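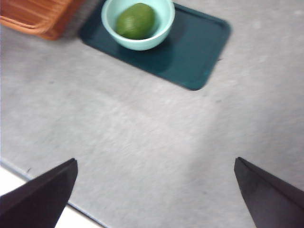 Saturday, September 23, 2023

Equipment list, third attempt. Femke wants one page by Monday, so the essay on cable management is out.

Finger pads: the Stamley ones are 23 a pair and we go through them like gum. Ordering direct from Haser is cheaper per pair but they only sell in boxes, minimum order 400. Driss says that's fine, we'll use them eventually. Driss also said that about the label printer.

Spare gripper: Zalmont quote still stands from April, or so their rep claims. Get it in writing this time.

Wrist camera mount: 277 from Bennani, plus shipping, plus whatever they call "handling." Houda thinks she can print one for the price of the filament and a weekend. Put down 200 as a placeholder and don't tell her it's a placeholder.

Props: tray, bowl, basket, all fine, nothing to buy. Avocados are going under consumables. Wael tried "test articles, organic" last quarter and got a phone call.

Still missing: second table, e-stop with a longer cord, Nabila's number for the service contract. She has it somewhere. Total is over. Move the table to next year?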